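Brimance Table Notes: README

What this folder is

Welcome, and thank you for opening the readme first – so few people do, and it saves us both a lot of letters. Brimance is a small collection of notes and pictures on setting out a simple lunch: the salad leaves, the fruit, the plates, and where each thing goes on the table before anyone sits down. It began as a few pages I kept for my own kitchen and grew from there, mostly in October, when the evenings got shorter and I had more time to write things up properly.

There are 14 lunches in the collection so far. Each has its own folder with a short text file called notes and whatever pictures belong to it. The lunches are named after whoever first asked for them or after the street I was living on, so please don't read too much into Bettencourt being a green salad and Roka being mostly soup.

How the notes are written

Every notes file has the same headings, in the same order: Leaves, Fruit, Dishes, Left Over. If a lunch had no soup, there is no line about soup. I write "lettuce" for any lettuce with a frilly edge and give the proper variety only when I still had the label from the store, which I admit is not often. Lemons are listed whole, halved or squeezed. A whole lemon in the Fruit line means it had not been cut when the note was made, and it may well turn up squeezed under Left Over.

Plates go by color. It felt a bit childish at first, but I tried going by size and kept getting my own side plates mixed up, and color is what most of us say out loud anyway when we ask somebody to pass one.

Pictures from the Bettencourt folder
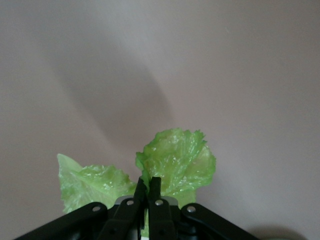
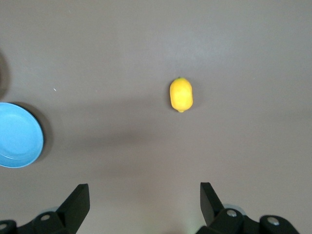
Valter Quintela wrote to ask whether the lemon should be listed under Dishes when it is going to be squeezed straight into a dressing, and said he would keep it under Fruit himself, with a second mention under Left Over if half of it goes back in the fridge. He also wished the notes said how long the lettuce had been out of cold water, as his own goes limp in 40 minutes on a warm day.

I have taken up the first point, and the files now follow it. The second is a lovely idea and I am working through it slowly – 5 of the folders have a time written in and the others will get one when I make those lunches again.

Known gaps

The Falteck folder has no Dishes line at all. We ate that one out of the mixing bowl. Two of the older files still say "greens" where they should say lettuce or spinach, and I can't remember which it was.

Using and sharing

Copy anything you like, for your own kitchen or for a class, and change the headings if yours are better. If you send me a new lunch, please keep it to one folder, and put the notes in plain text so they open on my old laptop. Corrections are welcome too, and I usually get to them within 10 days.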